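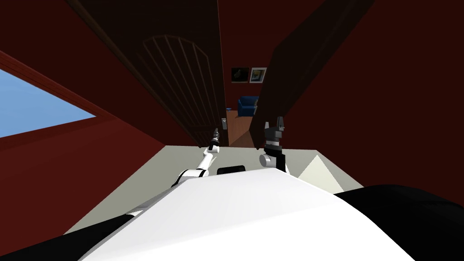
This checklist is used before every batch of simulated door trials in the Swai study, where we compare two rules for limiting contact force when a two-armed robot goes through a doorway. The comments were written by Wekesa Mwakyusa during the August inspection. The starting position matters very much for the result, so please look at it before anything else. Both door leaves should stand partly open with a passage between them, and the blue armchair in the next room should be visible through the gap. If the armchair is hidden, reset the room and begin again from item 1.

## A. Room and doors

- [x] Room file is the same one as in the last accepted batch
- [x] Door leaves are partly open at reset
- [x] Hinge friction loaded from the Keteck table, not typed by hand
- [ ] Handle spring checked at both ends of its travel

*Comment:* The handle spring was checked only at the rest end. I leave the box open. Faith Barasa has the script for the other end and will run it before the next batch.

## B. Limits and stopping

- [x] Force limit is set for each arm separately
- [x] Trial stops when either arm passes the limit
- [x] Stop event is written to the log with arm name and simulation time
- [x] Torso contact with a door leaf counts as a failed trial

*Comment:* In the old version a torso contact gave only a warning. It was too easy to overlook, and 39 trials had to be labeled again. 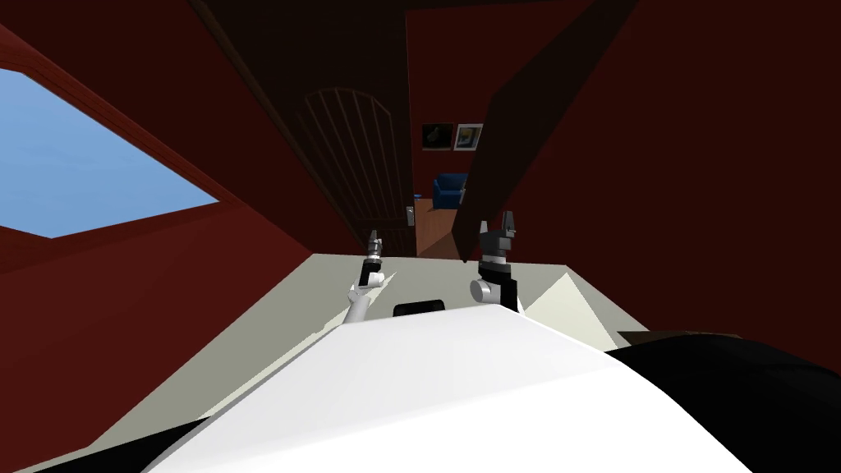
Why do we stop the whole trial when only one arm is over the limit?

The arms share one body, and a correction made by the free arm can push the loaded arm harder against the door. With a full stop, the two rules can also be compared on the same moment.

- [x] Full stop tested on left arm
- [x] Full stop tested on right arm
- [ ] Full stop tested on both arms in the same step

*Comment:* For the last item we do not have a good test yet. Please do not mark it as passed by analogy with the first two.

## C. Grippers

- [x] Fingers open fully on command
- [x] Finger pads have the contact material of the Buveo model
- [x] No self-contact reported at the open position

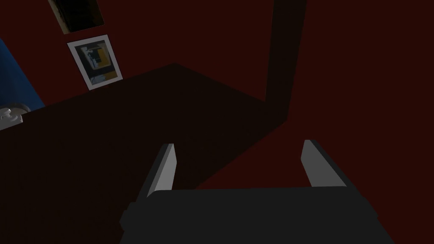

*Gripper view: fingers open, nothing held.*

*Comment:* The room is quite dark in this view. I do not change the light, as the policy was trained with it, but the inspector should raise the brightness of the screen.

## D. Views and records

- [x] All views are recorded from the first step
- [x] Time stamps of the views agree
- [x] Random seed is saved with the trial
- [ ] Batch has at least 90 trials per rule

*Comment:* The second rule has only 70. The missing trials must use new seeds. Do not repeat the old ones to fill the number.

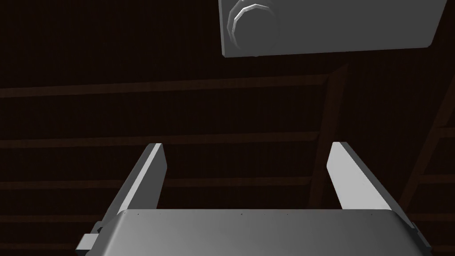
Beatrice Temba asked that the force readings be kept without smoothing, and wrote that "a filtered curve can hide exactly the peak we are trying to limit." I agree with her. The raw file is now saved next to the filtered one, and the stop rule reads only the raw file.

## E. Result of inspection

Accepted with three open items, one each in sections A, B and D. The batch can be used for checking the method, but its success rates should stay out of the paper until these items are closed. Next inspector: Faraji Makokha.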